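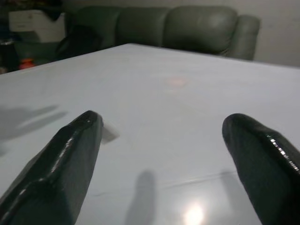

4. Setting Up the Gollance Water Filter

4.1 Before you start

The Gollance under-sink filter connects to the cold water line only. It is supplied with a mounting bracket, two lengths of tubing, a feed valve, a faucet adapter and one Gekmont cartridge. If any part is missing, contact the dealer before opening the cartridge wrapper. Opened cartridges cannot be exchanged.

You will need an adjustable wrench, a Phillips screwdriver, a tubing cutter, a bucket and a towel.

CAUTION: Do not connect the filter to the hot water line. Water above 100 °F will damage the cartridge seals and void the warranty.

4.2 Mounting the bracket

1. Choose a spot on the side wall of the cabinet with at least 3 inches of clearance below the housing.
2. Mark the two screw holes through the bracket. Check that the marks are level.
3. Drive the screws by hand. Stop when the bracket no longer moves.
4. Hang the housing with the arrow marked FLOW pointing to the right.

Note: In cabinets with walls thinner than 1/2 inch, use the short screws in bag B.

4.3 Connecting the water line

1. Close the cold water shutoff valve and open the faucet until the flow stops.
2. Place the bucket under the shutoff valve. Disconnect the faucet supply line.
3. Thread the feed valve onto the shutoff valve. Tighten by hand, then a quarter turn with the wrench.
4. Cut both tubes square. An angled cut will leak at the fitting.
5. Push one tube into the port marked IN and the other into the port marked OUT until each stops. Pull back lightly to check the grip.
6. Connect the free end of the IN tube to the feed valve. Connect the OUT tube to the faucet adapter, and the adapter to the faucet.

CAUTION: Do not use thread tape on push-in fittings.

4.4 Installing the cartridge and flushing

1. Remove the wrapper and both end caps from the cartridge.
2. Insert the cartridge and turn it clockwise until it clicks.
3. Open the shutoff valve slowly. Inspect every joint for drips.
4. Run the faucet for 5 minutes. Gray water is normal during the first flush.
5. Press and hold RESET until the counter reads 600.

The counter shows gallons remaining. At 300 the light turns amber. Replace the cartridge when the counter reaches 0, or after 12 months.

4.5 If the flow is weak

Check both tubes for kinks, then confirm that the shutoff valve is fully open. If the flow does not improve, see section 7.

Revised April 13, 2024. Part no. 136-B.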